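Gripper cell setup and care - FAQ
Posted 9/12/22 by Emília Ondrejka

What should I check before the first run on the Tudar cell?
Load the cell file, home the arm, then send the gripper to full open over bare floor. Compare both fingers from the wrist view. They should lean in by the same amount, with the pads facing each other.

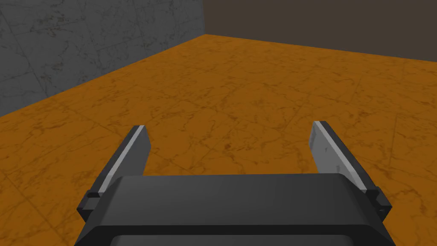

Wrist view, fingers open, nothing between the pads.

One finger sits lower than the other. Is it a fault?
Not always. The wrist view is slightly off axis, so the right tip can look higher. Read the joint values. If they differ by more than 2 counts, redo the zero.

How often does the zero need redoing?
Every 900 cycles, and after any change to the finger model. The March build of Clekon reset it on load - later builds keep it.

The pads pass through the part or push it away. What do I change?
Set solver steps to 33 and pad friction to the value in the Huanca sheet. Test on a flat-sided part before anything soft or round.
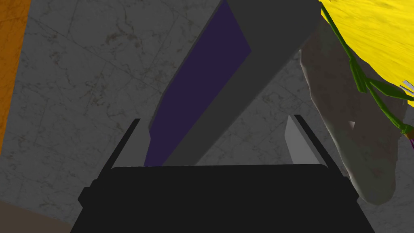
Flat-sided part between the fingers. The upper end runs out of view.

Can I use the older Grulevitz finger files?
Only from version 11 up.

Contact: Emília Ondrejka, Tudar cell support | © 2022 Tudar | Back to top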